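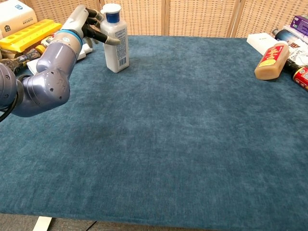
Going for the bottle: a multi-fingered hand at the table, Trarnton.

2,000 grasps, and then what?

The Trarnton group has set itself a target of 2,000 recorded grasps by the end of June. At last count it had 901. Each one is a person steering the arm toward a bottle or a box and saving the motion, so that Dalisance, the group's learning system, has something to copy.

I remain hard to convince. In the last trial Dalisance got 23 out of 100 on items it hadn't met before, and the plan for fixing that is more of the same table and the same blue cloth. Renato Navarrete, who runs the sessions, thinks variety in the objects will carry it. Maybe. I'd like to see a kitchen counter first, or a shelf with bad light.

The next batch of scores goes to Millet for checking in June.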